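Fisau 6 Household Price Tracker, Reviewed

Reviewed by Kwan-ho Tam, 20/02/2018

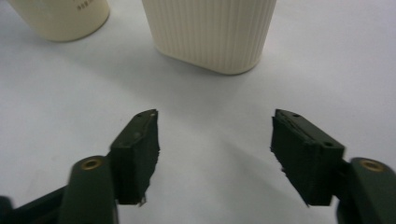 What it is

Fisau is a desktop program with a phone companion that records what a household or small shop pays for goods and turns those records into a private price index. Version 6 is the first to handle more than one currency in the same basket, and that is the feature I was asked to look at. The publisher is Biltosau. A single license covers one desktop and up to four phones.

The reason for wanting such a thing is simple. A national consumer price index is an average over a basket that may not look like yours. If you spend a large share of income on cooking oil, bus fares and school fees, the headline rate can be well below or well above the rate you live with. When prices move fast, the monthly release also arrives late. A private index has a small sample and no claim to represent anyone else, but it is current and it uses your own weights.

Test setup

I ran the program on a mid-range laptop with 8 GB of memory and loaded a purchase log kept by Sze-wing Tai, who runs a small grocery counter and has written down her supplier prices for a long time. The log came to 2,452 entries over 138 product lines. Some were priced in local currency and some in dollars, and a fair number had been paid in one and quoted in the other. I kept a parallel index in a spreadsheet, worked out by hand formula, to check the program's results.

Data entry

Import accepts comma-separated files and the older Fadidia format. The file must have columns for date, item, quantity, unit, price and currency. Column order does not matter as long as the header names match. Headers that do not match produce a mapping screen, and the mapping can be saved and reused.

Units are handled well. The program knows that 750 ml and 0.75 l are the same size and will convert before comparing. It does not know that a "tray" of eggs is 30 eggs, but you can define this once in the units table and it is applied to all past and future entries. Units that change over time are supported through a start date. This matters for packaged goods where the maker keeps the price and cuts the weight. Fisau reports these as a price rise per gram, with a mark in the margin of the item history. I found the mark too faint on a bright screen.

Manual entry on the phone takes six taps for a known item and more for a new one. There is no barcode lookup. Entries made without a signal are held and sent later. On one occasion a held entry was sent twice, and the duplicate check did not catch it, apparently due to a one-second difference in the time stamp. I removed it by hand.

Index calculation

Three methods are offered: fixed weights from a base period, weights updated each month and chained, and a geometric mean of the two. The default is the chained method. I would change this. Chained monthly indexes drift when prices bounce, and in a period of shortages, prices bounce a great deal. On the grocery log the chained series finished 3.1 percent above the fixed-weight series, and nearly all of the gap came from two goods that vanished from supply and came back at different prices. The geometric mean sat between the two and is the one I kept.

Against my spreadsheet, the fixed-weight result agreed to the second decimal place in every month but one. The exception was March, where the program had dropped a supplier credit note it read as a negative price. The manual says negative prices are ignored. It should say so on the import screen as well.

Missing prices are carried forward by default for up to three months, after which the item drops out and its weight is spread over the rest of its group. Both the limit and the method can be changed. Carrying forward understates inflation when goods disappear under price pressure, so I set the limit to one month and let the group average fill the gap. Yannick Royer, who worked on the earlier Fadidia package, prefers to leave gaps open and report coverage next to each figure. Version 6 can do this too. The option is called "Strict coverage" and is found under Output, not under Method, where I looked for it first.

Two currencies

The new part works as follows. Each entry keeps the currency in which it was paid. You supply one or more rate tables, and each table can be given a name, for example "bank" and "street". An index can then be computed in either currency under any table. Changing the table takes a few seconds and does not touch the source entries.

This is the right design. Earlier versions converted on entry, so an error in the rate was baked into the record for good. With named tables, the user can see how much of a rise in local prices is a fall in the exchange rate and how much is a rise in the dollar cost of the goods. For the grocery log under the bank rate, dollar prices appeared to jump. Under the street rate they were close to flat. The difference is large enough that any report which fails to name its rate should be treated with care, and I was pleased to find that Fisau prints the table name under every chart with no option to remove it.

Weak points remain. Rate tables must be entered daily or left to straight-line interpolation, and there is no step option for an official rate that is held fixed and then moved overnight. The workaround is to enter the old rate on the last day it applied and the new rate on the next. Prices that differ by method of payment, such as one price for cash and another for mobile transfer, have no field of their own. Wen-hsiung Chou at Biltosau told me by email that a payment field is planned but gave no release date. In the meantime I created a separate currency code for transfer payments, with its own rate table. It works, but the charts then label it as a foreign currency.

Reports

The standard report is two pages: headline rate, group rates, the ten largest contributors and a coverage table. Charts are plain and legible in black and white. Export to spreadsheet keeps full precision. Export to PDF rounds to one decimal and cannot be changed.

The contributor table is the most useful output for a shopkeeper. It ranks items by their effect on the total, which puts a modest rise in flour above a doubling in the price of candles. Ms. Tai used it to decide which lines to restock early and which to leave until the next delivery.

The forecast page should be skipped. It extends the last three months in a straight line and draws no error band.

Speed and stability

Full recalculation of the log took under four seconds. I then cut the basket down and ran 800 entries on an older machine with 2 GB of memory, where it took eleven seconds. There was one crash in the test period, on closing the program during a phone sync. No data was lost.

Alternatives

Au is cheaper and has a better phone entry screen, but it offers fixed weights only and handles one currency per file. Fadidia is still on sale and still reads everything, though it has not been updated in some time. A spreadsheet costs nothing and will do the job for a basket of twenty or thirty goods, provided you are willing to maintain the unit conversions yourself.

Support

I sent two questions. The first, on negative prices, was answered the same day by Tsung-han Kuo with a correct reference to the manual. The second, on the duplicate entry, was logged as a fault and remains open.

Rating

Data entry: 3 out of 5
Calculation: 4 out of 5
Currency handling: 4 out of 5
Reports: 4 out of 5
Overall: 4 out of 5

Recommended for small traders and for households that pay in more than one currency. Change the default index method before the first import, and check the March figures if your log contains credit notes in that month.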